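Hangate: bin-picking planner and grasp log

Hangate is the planning and execution layer for the single-arm bin cell. It takes a segmented depth image, proposes grasps, filters them against a collision model of the bin, and hands a joint trajectory to the arm controller. This release contains the planner source, the cell configuration files, and a log of 251 pick attempts.

Status: maintained, but the API is not stable. Config files written before the March release will not load.

Layout

planner/ grasp sampling, scoring, trajectory generation
cell/ bin geometry, tool transform, speed limits
logs/ one folder per attempt
tools/ replay, relabel, export

Perception is not included. Hangate expects masks and a registered point cloud from Iturgate or anything else that writes the same message. Masks under 900 points are dropped before sampling. On shiny objects this threshold is sometimes too high — lower it in cell/limits.cfg and expect more bad proposals.

The bin is modeled as a flat floor and four sloped planes. The divider to the rear compartment is treated as a full-height wall, so the planner will never propose a path across it. Cables on the wrist are covered by one inflated capsule. The capsule is conservative and rejects many valid approaches close to the walls.
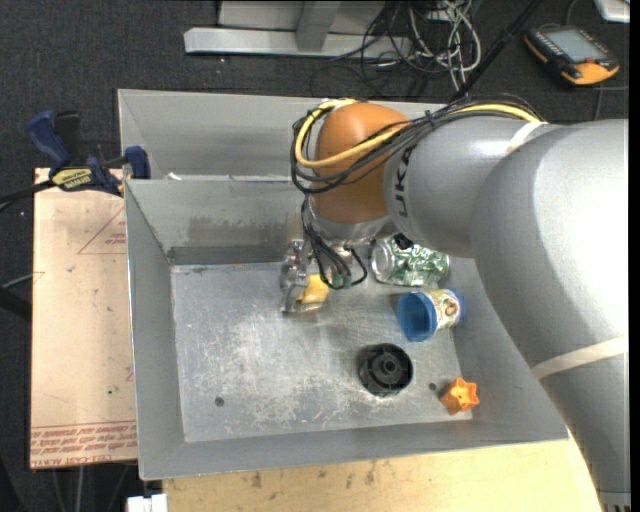
Arm over the main compartment. The can, blue cup, black round part and orange star are loose on the floor.

Each log folder holds the input cloud, the masks, the ranked grasp list, the executed trajectory, and a result code. Codes are 0 (held at the end of the lift), 1 (closed on nothing), 2 (lost during lift) and 3 (stopped by the controller). Codes were assigned from gripper width and then checked by hand. In 38 attempts the two disagreed; the hand label is kept and the original is stored as code_auto.

Replay

Run tools/replay with a folder name. Replay recomputes the grasp ranking from the stored cloud and prints any change in order. It does not move hardware. To send a trajectory to a real arm, use the Robles driver and set speed_scale to 0.1 for the first run after any change to the tool transform.

Known issues

Round parts lying flat get high scores on the hub, where the fingers often can't close.
Open containers on their sides are sampled as solid — rim grasps are missing.
Wrist unwinding is not planned. Long sessions need a manual return to home.

Contact: Anel Radebe, Gatport. Last updated May 2020.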